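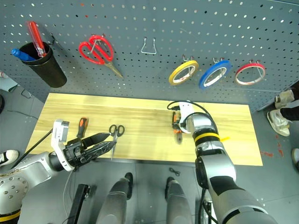

Tape, scissors and screwdrivers by the pegboard

Peltance: local newspaper reports of burglary and theft

Welcome, and thank you for taking an interest in our little collection! Peltance gathers 1234 short reports of break-ins, shed thefts and stolen bicycles, as printed in the weekly papers of Girkon and Rey. Each report is one row in reports.csv, with the headline, the full text, the month of printing and the town.
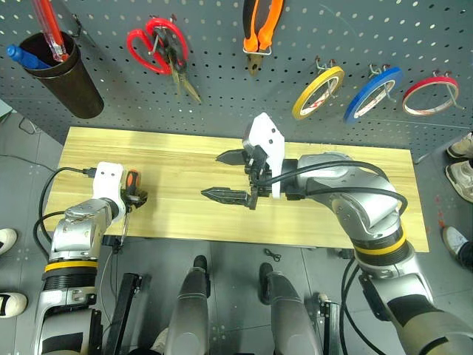 Every report carries one of three status labels: open, charged or closed. In the browsing page these show up as yellow, blue and red, in the same left-to-right order as the rolls of tape hanging on the pegboard, so you can sort by colour if that suits you better than reading the words. A report keeps the status it had when it was printed, even if a later story says the case moved on - please do bear that in mind before you start counting arrests.

Names of victims and suspects have been replaced with initials, and house numbers are gone altogether. In 19 reports the

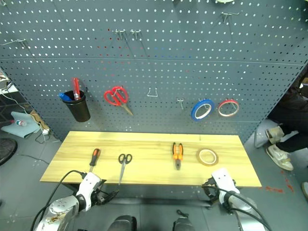
street name was taken out as well, where the street was so short that it would have given the household away.

Files
reports.csv - the reports themselves
links.csv - follow-up stories, matched by hand
jaka.py - a small script, named Jaka, for searching by town or month

Known gaps
The Rey paper is missing 4 issues, all from one November.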